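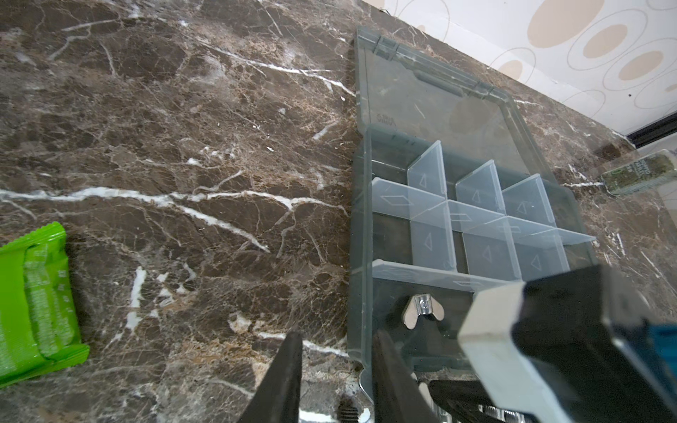
How small can the compartments be made?
With all dividers in place, the cells are small enough for keeping washers apart from nuts. If you need more room, you take out some of the dividers and two or more cells become one longer cell.

Waaka organizer box with removable dividers, smoke grey
Sold by Prumeo. Delivery from our store in Brimwood.

The Waaka is a flat box with a hinged lid, for the small metal parts which otherwise end up in a jar. It is made of transparent plastic with a light grey tint, so that you see the contents also when the lid is closed. The lid folds completely back and lies behind the base on the table. We ask our customers to try this once before they fill the box, so that they know how much table it needs.

The dividers are thin clear panels with a small pattern pressed into them. There are longer ones, which go along the box, and shorter ones, which stand across between the long ones. Put the long ones in first. When they stand correctly, the short ones slide down between them with light pressure of the thumb. A panel which needs force is usually in the wrong slot, please pull it up and begin again.

What to keep in it
We sell the box mostly to people who repair furniture and bicycles at home. Hex bolts, hex nuts, wing nuts, washers, hooks and picture nails are all suitable. Longer bolts should lie along the cell and not across it. For very long bolts, remove one short divider. Powders and liquids are not suitable, because the dividers are not glued and fine material goes under them.

How to sort a mixed lot
Kazimiera Szewczyk from our packing room has sorted more screws than any of us, and the method is hers. Do not put the whole jar into the box. Pour a part of it on the worktop, next to the open box, and choose one kind only. Wing nuts are good to begin with, as the fingers find them easily. When they are all in one cell, take the next kind.

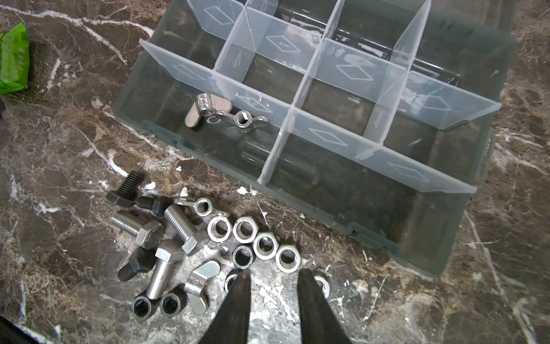 After the wing nuts she takes the hex nuts and leaves the bolts for the end. Bolts should be separated by length first and by colour second. Black and silver bolts can have the same thread, and it is useful to have them beside each other, with one panel between. If you are not certain of the thread, turn a nut on by hand for two turns. A nut that stops early belongs to another bolt.

One warning for stone and polished worktops: put a tea towel under the hardware. The box itself has a smooth bottom, but the head of a bolt can scratch a soft surface when you push it.

Cleaning
Wash the base, lid and dividers by hand in warm water with a little washing-up liquid. The dishwasher is too hot, the long panels can bend. Let everything dry well before you put steel parts back, or you will find rust in the corners. Oil from new bolts comes off with a paper towel.

Delivery and returns
Orders received before 2 in the afternoon leave the same day. You may return the box within 60 days, also when it was used, if all the dividers are there. Spare dividers come in a bag of 27 and fit also the older Iltard box, which we do not sell any more. For workshops and schools which order larger quantities, please write to Gunnlaugur Ladefoged in our office. In December the delivery may take longer.

What our customers write

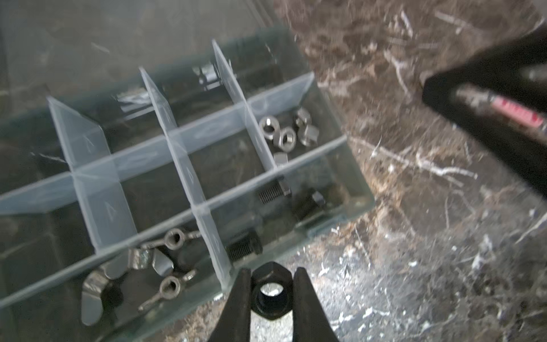 Ľubomír Bednárik: I use mine since the spring and I am satisfied. My nuts and bolts were for years in one biscuit tin, nearly 1,000 pieces. My advice is to leave one cell free for the things you cannot name. I would like a place on the lid for paper labels.

Kazimír Koubek: Good box, the lid closes firmly. I had to search a little for the right slots for the long dividers. Four stars.

Reply from Prumeo: Thank you both. Ordinary paper labels hold well on the outside of the lid, if the plastic is free of grease. Ľubica Charvát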